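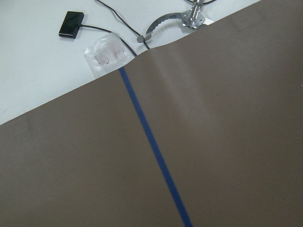

Blue tape on the brown sheet, white tabletop behind.

Veloso Hall craft room, winter walk-through
January 14, 2020
Filled in by Leonilde Baptista. Copy to Idalina Cardoso before the February classes start.

Hi Idalina! You asked for the comments typed up this time because my handwriting is a disgrace, so this is the same list we always use with my notes under each item. I started at the street door and went clockwise. OK means OK, FIX means somebody needs to do something before class, and WATCH means I'll look again next month.

ENTRANCE AND HALLWAY

1. Outside steps clear and dry: OK
Salted this morning. The salt bucket is nearly empty, so please put it on the Munitz order with the paper towels.

2. Handrail tight: FIX
The bottom bracket wiggles again. Same bracket as last winter! I tightened it by hand and it was loose again by the time I left. I think the hole is stripped and it wants a longer screw, or a plug and a new screw. The top two are solid.

3. Door closes by itself and latches: OK
It slams, but it latches. I'd take a slam over it hanging open in January.

4. Hallway free of stuff: FIX
Two folding easels and a box of somebody's yarn. I moved the yarn to the lost and found shelf. The easels belong to the Tuesday — sorry, the watercolor people, whichever day they've moved to now — and I left a note on them.

LIGHTS AND ELECTRICAL

5. All ceiling lights working: WATCH
They all come on, but the one over the sink takes its time and hums while it's thinking about it. Probably the tube.

6. Exit sign lit: OK
Pushed the test button and it stayed on.

7. Outlets and covers: FIX
Cracked cover plate to the left of the paper cutter. Nothing exposed, just a corner gone, but I put a piece of masking tape over it and wrote DON'T USE. It's a cheap part and I can change it myself if you'll shut off the breaker with me. I don't like doing that one alone.

8. Extension cords: WATCH
One in use, for the glue guns, and it's the heavy one, so fine for an afternoon. It really shouldn't be living there though. If we slid the glue station down one table it would reach the wall. Can we try that in February?

TABLES, CHAIRS, FLOOR

9. Tables steady: OK
I leaned on every one of them with my full weight and nothing complained. The leg locks all click.

10. Chairs: FIX
Took one out of use, the one with the split seat that pinches. It's in the closet facing the wall with a sign on it. Please don't let anyone feel sorry for it and bring it back out.

11. Floor: WATCH
The tile by the radiator is lifting at one corner. You feel it under your shoe more than you see it. I pressed it down and it came right back up, so it'll need adhesive.

12. Wet area mat: OK
Flat, clean, no curling. Best thing we bought last year.

TOOLS AND SUPPLIES

13. Paper cutter blade locked: OK
Locked, and the guard is on. I wish people would put the lock key back on its hook and not in the pencil cup, but at least it was in the room.

14. Craft knives counted in: OK
All 10 in the rack, caps on. The blade disposal tin is about half full, so it can go another month or two.

15. Glue guns: FIX
One has a nick in the cord near the handle. I cut the plug off so it can't be used by accident. We need a replacement, and Valtport has the small ones we like.

16. Paint and solvent cabinet: OK
Closed, latched, nothing leaking. I threw out a jar with no label. If it was yours, I'm sorry, but it smelled awful and I wasn't going to guess.

FIRE AND FIRST AID

17. Extinguisher: OK
Needle in the green, pin in, tag up to date. I signed the back.

18. Way out clear: OK
Both doors open all the way with nothing behind them. I walked it with the lights off, too, and could find the far door without bumping into anything.

19. First aid box: FIX
Low on the medium bandages, and the burn gel has expired. Everything else is there. Somebody folded the gauze back up very nicely, thank you whoever you are.

20. Emergency numbers posted: FIX
The sheet by the phone still has the old number for the Tarnedell office. I crossed it out and wrote the new one in, but it should be retyped so people can read it in a hurry.

MONEY

The quote for redoing the handrail properly, all brackets plus the floor tile, came to $1,197. That seems steep to me for a bracket and a tile! I'd like a second price before we say yes. In the meantime I'll try the longer screw, and if it holds through the thaw we can talk about it then.

TO BUY
Salt
Outlet cover plate, white, double
Glue gun, small
Medium bandages
Burn gel
Tube for the light over the sink

I have the key until you're back, and I'll be in again to do the cover plate whenever you can meet me at the breaker box. Call the house, I never hear the cell.

Leonilde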